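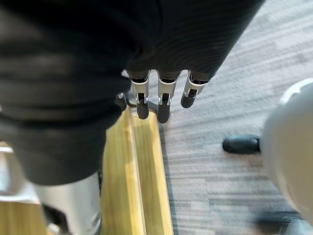

Einführung in die Textilkunde, Sitzung 4
Maschenware: Rippe, Rand und Rücksprung
Skript zur Vorlesung, Sveva Negri

Wer in der letzten Sitzung gefehlt hat: Wir haben das Weben abgeschlossen, und es kommt in der Klausur trotzdem dran. Ab jetzt geht es um Maschen.

4.1 Grundbegriffe

Ein Gewebe besteht aus zwei Fadensystemen, Kette und Schuss, die sich rechtwinklig kreuzen. Einem Gestrick genügt ein einziger Faden, der Schlaufen durch Schlaufen zieht. Nebeneinander liegende Maschen bilden eine Reihe, übereinander liegende ein Stäbchen. Die Verwechslung von Reihe und Stäbchen ist der beliebteste Fehler im ganzen Kurs und wird jedes Jahr mit neuer Überzeugung begangen.

Jede Masche hat eine rechte und eine linke Seite. Auf der rechten sieht man die Schenkel (das kleine V), auf der linken die Bögen. Das hat nichts mit der rechten oder linken Warenseite zu tun, die wiederum nichts mit der rechten oder linken Hand zu tun hat. Die Terminologie ist gewachsen, und man sieht es ihr an.

4.2 Rechts/Links und Rechts/Rechts

RL-Ware (Single Jersey) entsteht auf einem Nadelbett. Sie ist leicht und billig und rollt sich an den Schnittkanten ein: an den Seiten zur linken Warenseite, oben und unten zur rechten. Wer das nicht glaubt, schneide ein altes T-Shirt auf.

RR-Ware braucht zwei Nadelbetten. Rechte und linke Stäbchen wechseln sich ab, im einfachsten Fall 1:1. Im entspannten Zustand schieben sich die rechten Stäbchen voreinander und verdecken die linken, daher sieht die Ware von beiden Seiten gleich aus. Zieht man sie in die Breite, kommen die linken zum Vorschein. Die Querdehnung ist hoch, die Kanten bleiben liegen. Deshalb sitzt Rippe am Bündchen, am Kragen und an fast allem, was nach dem Anziehen wieder zurückspringen soll.

Achtung bei Querrippen: Was im Laden »Ripp« heißt, muss keine RR-Ware sein. Ottoman etwa ist in der klassischen Form ein Gewebe, dessen Rippen durch unterschiedlich starke Fäden entstehen. Der Handel ist in dieser Frage großzügig.

4.3 Rechenbeispiel

Eine Rundstrickmaschine hat 384 Nadeln. Bei einem System und einer Reihe pro Umdrehung entstehen nach 1000 Umdrehungen 384 000 Maschen, sofern alle Nadeln arbeiten – eine Annahme, die in der Praxis selten den Vormittag übersteht. Läuft die Maschine mit 21 Systemen, sind es 21 Reihen pro Umdrehung. Die Maschenzahl rechnen Sie bitte selbst.

4.4 Material im Praktikum

Wir vergleichen zwei Stoffe, Arnix und Dulari. Arnix ist RL, Dulari RR 1:1. Beide Proben werden 56 Stunden ausgelegt, dann quer gedehnt, entlastet und wieder gemessen. Bitte nicht vorher daran ziehen, um »schon mal zu fühlen«. Die Gruppe vom vergangenen Juli hat gefühlt, und die Messwerte waren entsprechend.

Protokoll: Ausgangsbreite, gedehnte Breite, Breite nach Entlastung. Einheiten angeben. Skizze des Maschenbilds mit Bleistift, beide Warenseiten.

Zur nächsten Sitzung: Jakab, Kapitel über Fang und Halbfang. Die Abbildungen dort sind schlecht gedruckt, der Text ist brauchbar. Lupe mitbringen.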